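Why Does a Clock Tick?

Put your ear close to an old wall clock. Tick, tick, tick. Where does this sound come from? Let us look inside together.

A clock with a spring needs energy, the same as you need breakfast. When a grown-up turns the key, a long metal ribbon is rolled up tight. This ribbon is the spring. It wants to open again, and it pushes on the wheels while it opens.

But if the spring could open freely, the hands would spin very fast and then stop. So the clock has a small part that rocks from side to side. It catches a wheel, lets it go, and catches it again. Each catch makes one little knock. This is the tick you hear!
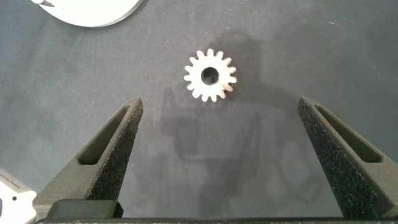 The wheels in a clock have teeth, and we call such wheels gears. The teeth of one gear go into the spaces of the next gear, so when the first turns, the second must turn too. A gear like the little white one has short teeth all around its rim and a round hole in the center. In a clock, a thin rod goes through the hole of a gear, and the gear turns together with it. A small gear turns faster than the big gear beside it. In this way one clock can move a slow hand for hours and a quicker hand for minutes.

In the clock museum in Skorngate there is a tower clock with 17 gears. The largest has a width of 82 centimeters, so it is wider than most school desks are deep. Its tick is so loud that you can hear it from the stairs.

New words
Spring: a rolled metal ribbon that keeps energy.
Gear: a wheel with teeth.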